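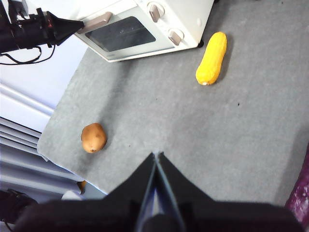

A toaster oven is a small electric oven that sits on the worktop and does the work of both a toaster and a proper oven, though I'd say it does the second job better than the first. In Britain we mostly call it a mini oven, and I've used both names all my life without anyone correcting me. The classic layout has hardly changed since I was small: a box, a tinted glass door across the front, a bar to pull it open and a column of knobs on the right, just like the white one on the grey mat with its two beige knobs and its beige-pink handle. I'm very fond of that pale colouring, by the way, and I think black ovens make a small kitchen gloomier.

Name
"Toaster oven" is the American term and has crept in here through recipes. "Mini oven" is what you'll find on most shop shelves. My gran called hers "the little cooker", and I still think that's the best of the lot (it never caught on outside our house).

How it works
Most have heating elements at the top and bottom of the box, with a wire rack in between. You choose which elements come on, how hot they get and for how long. For toast you want both, for melting cheese only the top, and for warming a pie through I use the bottom one and a good deal of patience. Some have a fan as well, which evens out the heat, and if yours has one you'll want to turn the temperature down a bit from what the recipe says.

Controls
Two knobs is a common arrangement, usually one for temperature and one for the timer, but three or four turn up too. The timer is often clockwork and finishes with a ping. I much prefer this to buttons! You can work a knob with floury fingers, and you can see from across the room where it's pointing. The drawback is that the marks around clockwork timers are rarely accurate at the short end, so for anything under five minutes I turn it well past and then back to where I want it.

Kinds
The Jetau is the one I learned on, a plain box with no fan and a door that dropped shut if you breathed on it. The Resberg is deeper and takes a whole small chicken, and it draws more power than the 1000 watts of my old Jetau. I've only used a Kirui at a friend's flat, where it made lovely roast potatoes and terrible toast.

Care
Unplug it and let it go cold first. The crumb tray slides out from underneath on most models and wants emptying far more often than you'd think, as old crumbs smoke. Warm water and washing-up liquid will do for the rack and the glass. Leave space at the back and sides, and check the booklet for how much, because it varies. The little feet keep the base off the worktop but they don't make it cool underneath, so mind what you stand it on.

Play versions
Children's kitchens have had pretend cookers for ages, and the small ovens make good ones too, with a door that opens and knobs that click. Toy food goes with them. Corn on the cob is a favourite in our family, I suppose for being so yellow and so easy to hold, and it's been "baked" in the toy Raller at my sister's more times than any real cob has ever seen an oven.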